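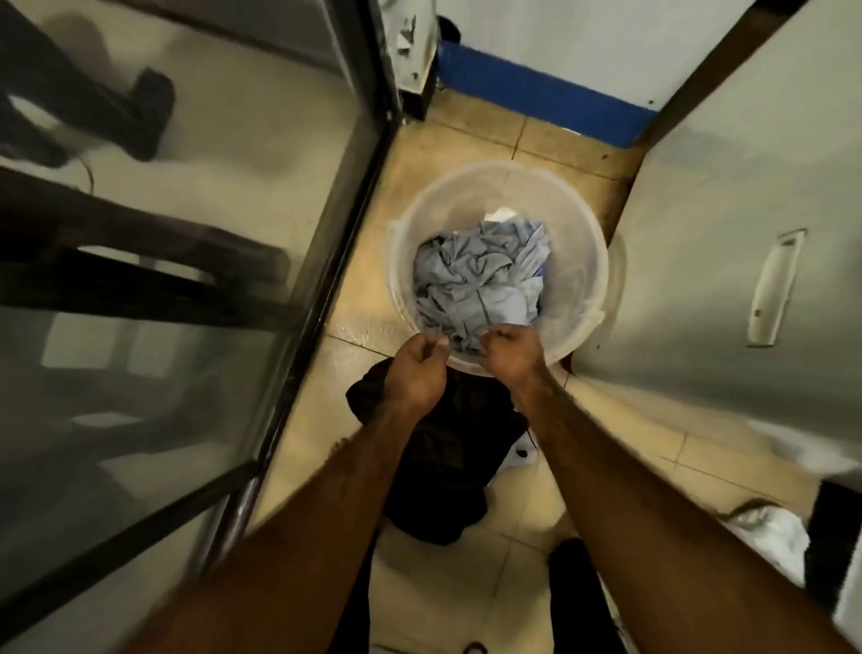
Figure 6. Hand-washing clip open for labeling: both hands gripping the cloth above the rim of a clear basin.

6. Labeling a two-handed cloth task

By now you have Tenetura installed, your project folder is set up, and you have (I hope) worked through the short practice clip in Section 5. This section takes you through a harder one. Cloth is difficult for the perception module, and a clear basin with splashed tiles beside it is difficult too, so please give yourself a quiet hour and don't worry if your first pass looks messy. Everybody's does.

The labels you make here go to the grasp planner, which learns from them where two hands should take hold of something soft and when they should let go.

Before you start

You will need the project file from Section 4, at least 900 MB of free disk space, and the Hollberg tracking plug-in switched on under Tools, Plug-ins. If the plug-in name shows in gray, close Tenetura and open it again -- it only checks for plug-ins when it starts up.

6.1 Load the clip

1. From the File menu, choose Open Clip and pick the hand-washing clip.

2. When you are asked for a frame rate, enter 30. The box remembers whatever you typed last time, so do look at it before you press OK.

3. Drag the slider to frame 400. You should see the view in Figure 6. If both hands are not on the fabric, you have probably loaded the clip at the wrong rate. Close it and go back to step 2.

6.2 Mark the hands

4. Press H for the hand tool and click once on each hand. Tenetura draws a colored outline and guesses left or right from the side each arm comes in on.

5. Check the guesses. They are usually right when the arms stay apart, and wrong when the wrists cross, which people's wrists do all the time when they are doing laundry. To swap the two labels, press X.

6. Set Contact to "Holding" for both hands. In Figure 6 the left hand has a fold pinched at the near rim, and the right hand has a bunched edge a little higher up, so each hand gets its own contact point. Put the point on the cloth, close to the fingers.

Note: You may be tempted to set Action to "Wringing" at this frame. Please leave it at "Unsure" for now. A single frame can't tell you whether the cloth is being lifted or wrung, and the planner treats those two very differently. You will come back to it in step 11.

6.3 Mark the cloth and the basin

7. Press M for the mask tool and click in the middle of the blue-gray cloth. The mask will spread outward over a second or two.

8. Look closely at the small white piece poking out at the far side of the pile. The mask tool likes to swallow it. Hold down Shift and paint it out, then give it a mask of its own named "cloth 2".

9. Click on the rim of the basin and set Surface to "Clear". This tells the depth filter not to trust its readings through the plastic. If you skip this setting, the filter may place the bottom of the basin somewhere below the floor, and your planned grasps will follow it down.

10. Mask the black cloth lying under the near side of the basin and set Role to "Background". It is fabric, but neither hand is holding it, and without that setting the tracker may hop from one cloth to the other.

Caution: Reflections can be picked up as real objects. If the detector offers you furniture inside the glass panel on the left, choose Reject. Do not choose Hide, which only takes the outline off your screen and still sends the object to the planner.

6.4 Track and save

11. Press T to track forward. The tracker stops by itself at frame 830. Play the stretch back at half speed, and set Action for each part once you can see the motion.

12. Choose Save Labels, then Check. Any line in red needs another look. Yellow lines are only suggestions, and you are free to leave them be.

If the Check window stays blank, your labels were most likely saved outside the project folder. Move the file into the folder named Alport and run Check again. Kam-wah Sin keeps the list of known problems for this release and is glad to hear about new ones -- just send the log file along with a sentence or two about what you were doing.

Section last revised 24 April 2020.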